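Quick-Pickled Red Onions for Taco Night

I could put these on everything, and in August I pretty much do! Sylvie Friesen showed me her version at a cookout in Grernton, and I've only changed the vinegar since.

Slice two large red onions as thin as you can and pack them into a clean jar. Warm a cup of cider vinegar with a cup of water, a tablespoon of sugar and two teaspoons of salt, just until everything dissolves – no need to boil it.
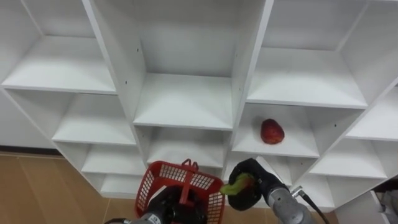 Pour the liquid over the onions, press them down with a spoon and add a few peppercorns and a squeeze of lime. Leave the jar on the counter for 40 minutes, then taste one (or five). They should be bright pink with plenty of crunch left.

Pop the lid on and they'll keep in the fridge for up to 7 days. Try them on fish tacos with a bit of crumbled cheese – so good!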